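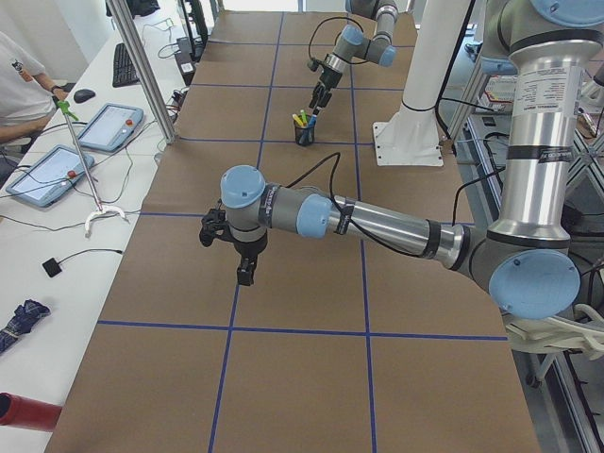

Visitors to the Lidis collection keep asking why the seated figures touch the ground with one hand and the standing ones do not, and the labels do not tell them, Kwan wrote in the gallery comment book. The Lidis catalogue project is now calling for participants to help fix this.

We need 12 readers to test draft entries on hand gestures in Buddhist sculpture. The catalogue lists 217 figures in bronze, stone and lacquered wood. Each entry gives the gesture, its Sanskrit name, the posture and the attributes held.

Participants will:
read a set of entries at home
mark any term that is unclear
attend 2 evening sessions at Gronus House, starting at 6 pm
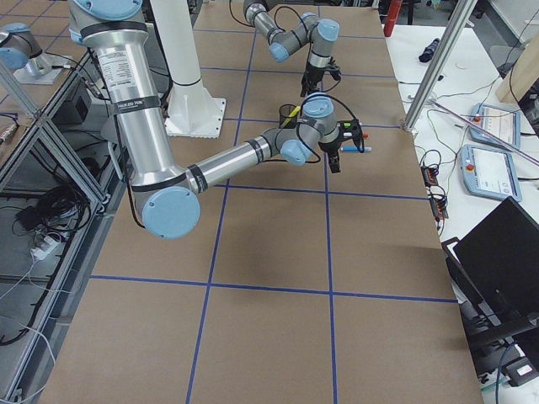
Worktable with blue tape grid and two robot arms.

No training in art history or religious studies is required. Practising Buddhists and lay readers are equally welcome -- please state which tradition, if any, you are familiar with. Travel costs are paid. The sessions are unpaid.

Apply in writing to Lidis Catalogue, PO Box 1773, Ultera. Applications close at the end of April.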